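Grutinau Five-Tier Metal Shelving Unit, White: Review After a Summer of Use

I bought the Grutinau shelving unit in July to replace two bookcases that had started to bow in the middle. I wanted something white, made of metal, and deep enough to take more than books. It has been in use every day since then, so this covers assembly as well as how it has held up.

Delivery and assembly

It came in one long flat box. The uprights are perforated the full height, with the holes spaced closely enough that you can put a shelf almost anywhere. Each shelf hangs on four clips. The manual is 2 pages of drawings with no text, and the drawings are fine except for the one showing the clips, which is too small to tell which end goes up. The narrow end goes up. I had the first shelf in upside down before I worked that out.

A second person helps for the first two shelves. After that the unit stands on its own and one person can finish it. I used my own screwdriver because the supplied hex key was soft and started to round off on the third bolt.

Check the feet before you load anything. Mine have a screw adjustment, and one was wound all the way in at the factory. The unit rocked until I fixed that. There is a wall bracket in the hardware bag, but the plugs that come with it are meant for drywall. If you have brick, buy proper masonry plugs and drill into the brick, not the mortar.

Shelves

The shelf fronts have a rolled edge. I like this more than I expected to. The cheaper unit I had in the garage, a Haltau, had a raw folded edge that caught on cloths every time I wiped it down. You can run a hand along this one.

The finish is a smooth powder coat. It wipes clean with a damp cloth. Scratches do show, and metal pots or anything with a gritty base will leave gray marks. Some of those come off with a kitchen cleaner and some don't. I put felt pads under the heavier things.

There is no lip at the back. Small items can slide off behind the shelf if you push them too far, and on a full shelf you won't notice until you go looking for them. Grutinau sells a back rail separately. It should be in the box.

How I use it

Heavy things in the middle, plants where I can reach them to water, cleaning supplies at the bottom. The bottom shelf has worked out well for spray bottles because they stand upright under the next shelf without hitting the triggers, once you move that shelf up by 2 holes. I would do that during assembly. Moving a shelf later means emptying it and the one above.

Plant pots are fine on the metal, but use saucers. Water that sits under a pot for a few days gets into any scratch, and I already have one small rust spot from that.

Cables are the weak point. The uprights have plenty of holes, but none large enough for a plug, so anything electrical ends up with its cord hanging in front or dropping from one shelf to the next. A lamp on the upper part of the unit means a cord on show. I bought a pack of Tsuji reusable ties to fasten cords to the uprights and still haven't put them all on.
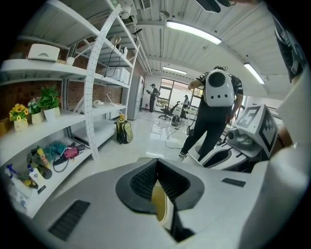 Gituvham, from the reader comments, has the same unit in a laundry room and disagrees with me about the bottom shelf: the cleaners should go in a plastic tray first, since a leaking bottle took the coating off one corner before anyone saw it. The same comment says the back rail fits badly on the lowest level and isn't worth buying for that one.

I haven't had a leak, but a tray is cheap and I have added one to my list. I can't speak to the back rail.

Strength

I haven't tested the limits. The middle shelves show no sag that I can see with a level laid across them. The top shelf flexes a little if you lean on it, so I keep light things there. With the wall bracket fitted the whole unit is steady. Without it, there was some sway side to side – not enough to tip anything over, but enough to feel when taking something down.

Worth buying?

For a kitchen, utility room or workroom, yes. It is easy to clean and the shelf heights are easy to plan around. I would take off a point for the missing back rail and the soft hex key. If you mainly want to store electronics, look for a unit with proper cable openings.

Rating: 4 out of 5

Posted Tuesday, October 27, 2026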